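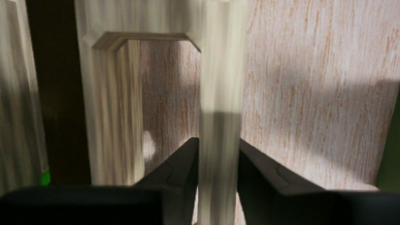

Opinion | Home & Work | Robots

Search this site Search Go

August 18, 2026

My sister-in-law asked me in May whether she should wait a year before replacing her dishwasher, in case a robot that does the dishes comes out. She was serious. She had watched a video of a machine putting plates on a shelf and it looked finished to her. I told her to buy the dishwasher.

I fix and resell used furniture, and I did 11 years on a packing line at Hernen before that, so I have some opinion on what a chore is. Most of the talk about home robots treats a chore as one motion. Pick up the cup, fold the towel, close the drawer. A machine that can do the motion is said to be able to do the chore. I think that is where people get misled, including people who spend money on it.

Take something made of wood with uprights and a crosspiece. A person grabs it by whatever bar is handy and moves it. For a robot with two fingers, choosing the bar is a real question. It has to fit a finger on each side, which means one finger may have to go into an opening it can't see all of, past shadows that look a lot like edges. Pale wood over a pale wood-grain surface doesn't help. The robot in the picture has a finger at each side of the bar, and getting that far in simulation is worth something. It is still a long way from a clean kitchen.

I don't say this to make fun of simulation. It makes sense to me. You can run the same grab in a computer all night and nothing gets dropped on the floor. A small company called Amley, which rents space two doors from my shop, told a group of us at their open house that they had run one pick 987 times with the object turned a little differently each time. I believe them. But rendered wood does not have a loose joint that you only find when you lift. It does not have a sticky patch from a label unless somebody decides to put one in. My workbench has both most days.

At the same open house they had a real arm clearing a table. It was given 400 tries over the week and they posted the results on the wall, which I respected. It did well with blocks and boxes. Almost 180 of the tries ended with a person stepping in, mostly for cloth and for anything that had tipped over. The engineers were not embarrassed by it and had no reason to be. The trouble is that a person stepping in is the whole cost of the thing. If I have to stand there, I may as well clear the table.

Shop floors are closer. At Hernen the parts came down the line facing one way, and a machine took over case sealing while I was there and has not given it back. Fumosska, which makes shelving and buys some of my scrap, has an arm that loads a sander all day. It works because they built a tray that holds every piece in the same spot. They spent more time on the tray than on the arm. A house has no tray. A house has a child's boot on the stairs.

My own guess is that homes will get robots that do one thing each, the way we got washing machines, and that the general helper will come later than the ads say. Ruangrit, the brand my neighbor has, mows his lawn well enough and stays outside. He moves the hose for it every morning – it won't go over the hose – and he is happy with the deal.

If you are thinking of buying something, ask to see it work on your own things, in your own room, with the lights the way you keep them. Then ask how often someone had to help. A seller who has that number written down is worth talking to. My sister-in-law's dishwasher was delivered in the spring and she loads it herself.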